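Zekela lädt zum Zuschauen: Ein Roboterarm, eine Flasche und viel Geduld

Wolgate. Wer beim Tag der offenen Tür der Firma Zekela auf Funken, Hydrauliköl und Menschen mit Schutzhelm gehofft hatte, sah sich im Juli vor eine Leinwand gesetzt. Gearbeitet wurde trotzdem, und zwar in der Simulation: Ein gerechneter Roboterarm ging in einer gerechneten Wohnung seinem Tagwerk nach, und bis zu 200 Besucher schauten ihm dabei zu, die hinteren Reihen im Stehen.

Das Programm heißt Dawber und soll Greifarmen den Umgang mit Hausrat beibringen, ehe man sie an echten Hausrat lässt. Nigel Fothergill, der die Vorführung leitete, nannte das »die billigste Art, Geschirr zu zerschlagen«. Auf der Leinwand wechselten sich die Ansichten ab, mal der Blick am Greifer entlang, mal der ganze Raum.

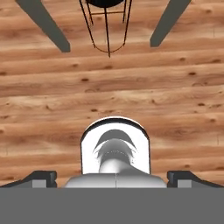 Fothergill sprach derweil von 1.178 Durchläufen, die man seit dem Frühjahr gerechnet habe. 157 davon seien in eine Sammlung gewandert, die im Haus »das Museum« heißt und in der alles landet, was auf eine Weise danebenging, mit der keiner gerechnet hatte. Auf die Frage, ob man das Museum besichtigen könne, antwortete er mit einem Hinweis auf das Kuchenbuffet.

Die Küche hatte man sich etwas kosten lassen, jedenfalls an Rechenzeit. Arbeitsplatte in Marmor, weiße Spüle mit geriffelter Abtropffläche, im Becken ein Fläschchen. Ein Herr in der zweiten Reihe merkte an, so sauber sei es bei ihm zu Hause nie, und erkundigte sich, ob das Programm auch verkrustete Auflaufformen kenne. Das kennt es bislang nicht. Die Auflaufform steht nach Auskunft der Firma auf der Wunschliste, hinter der Besteckschublade und vor dem Spannbetttuch.

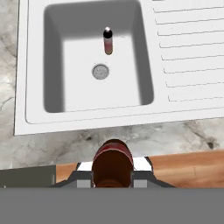 Marmor, Backstein, Barhocker

Weniger Beifall bekam zunächst das Esszimmer, das dem Publikum eher nach Hotelbar aussah. Der Arm, weiß und glänzend wie ein frisch bezogenes Badezimmer, näherte sich dort einem hohen Tisch, auf dem eine einzelne braune Flasche stand. Im Saal wurde es still. Zwei Kinder schlossen eine Wette ab, Einsatz ein halbes Stück Streuselkuchen, und ein Vater erklärte seiner Tochter den Unterschied zwischen Greifen und Zugreifen, bis sie ihn bat, damit aufzuhören.

Was im Menschenarm ohne Nachdenken abläuft, will hier Gelenk für Gelenk ausgerechnet sein. Fothergill erläuterte das an sechs Folien, von denen die vierte die beliebteste war, weil der Projektor sie auf dem Kopf zeigte. Die Fragerunde danach dauerte länger als die Vorführung. Gefragt wurde nach Strom, nach Arbeitsplätzen und mehrfach danach, wann so ein Arm die Spülmaschine ausräumt. Einen Termin wollte die Firma dafür nicht nennen. Im Herbst soll die Vorführung im Nachbarort Purneck wiederholt werden, dann mit mehr Stühlen.
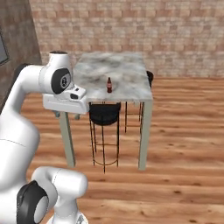
Rubrik: Technik & Umland

Zekela bittet Schulklassen, sich für Purneck vorab anzumelden. Der Eintritt ist frei, Kuchen geht auf Spendenbasis. Wer im Juli seinen Regenschirm vergessen hat, kann ihn am Empfang in Wolgate abholen, werktags bis 16 Uhr.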